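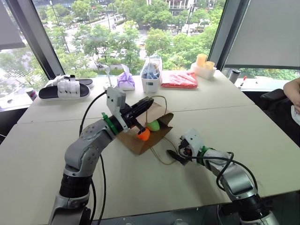
Stilach revision notes: read me first

Hello! I'm Amber, and this folder holds the notes I wrote while teaching evening economics to adults going back for their A level. Stilach is just what I called the folder, and the name stuck. If you've been sent a copy by a friend, you're very welcome to it.

What you get

There are 44 short notes, each one a plain text file, sorted into 9 units. Units one to four are micro (demand and supply, elasticity, costs, market failure). Units five to nine are macro, and I'll admit I enjoyed writing those more — exchange rates especially, where I got a bit carried away and the note is twice as long as its neighbours. Sorry!

Every note starts with the key terms, then a worked explanation, then a few prompts for you to write about. There are no model essays. I tried writing some and my class simply learnt them by heart, so out they came.

File names

The unit number comes first, then the note number, then a short title, so 3_07_fixed_costs is the seventh note in unit three. Key terms are also gathered in one big file called terms, with one term per line and a tab before the meaning. It opens fine in a spreadsheet or a flashcard program. Watch out for "real" and "nominal", which appear under both wages and interest rates and really do need reading together.

Where the numbers come from

The made-up country of Lo turns up all over the place. Its output, prices and jobless rate are mine, picked so the sums come out cleanly, and its base year is always 2000. Please don't quote Lo in an essay as if it were a real economy (it has happened). Ritness is the made-up bakery in the costs unit, and the same goes for its accounts.

Who helped

Anqi Dong checked all the arithmetic and found seven slips in the multiplier note alone. Unai Lorente redid the diagrams as text tables, so they work with a screen reader. Pao-chu Mok rewrote my muddled paragraph on comparative advantage, and hers is much better than mine was.

Known gaps

Nothing on behavioural economics yet. The note on monetary policy is thin on quantitative easing, and the labour market notes stop before trade unions. I last went through everything in December, so check your own exam board's list before you rely on mine.

Using and sharing

Print them, cut them up, scribble on them, hand them round your class. If you change a note and pass it on, please put your name at the top next to mine. Selling them isn't allowed. Corrections are always welcome — send me the file name and the line, and I'll add you to the thanks.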